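Raíssa Guerra has spent 18 working days swapping grippers on the same white arm, and would like it known that she once had hobbies.

“The Szabo is faster,” she says. “It's also faster at dropping things.” Its rival, the Droritz, closes like someone shaking hands with a dentist, but in June it got through 361 grasps before she had to re-zero it.

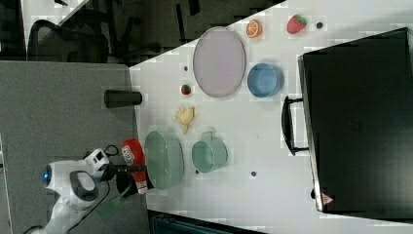 A two-fingered gripper holding a red bottle beside a green bowl at Fludia's test table.

Bowls are the trouble, she says. A bottle gives both fingers something to do. “A bowl has a rim, and the rim has opinions.”

Fludia wants her pick by Sep 8, 2026. She has asked for two more weeks and a different controller, having lost most of a morning to the current one's menus. “Seven screens to change the grip force,” she says. “I've renewed a passport in less.”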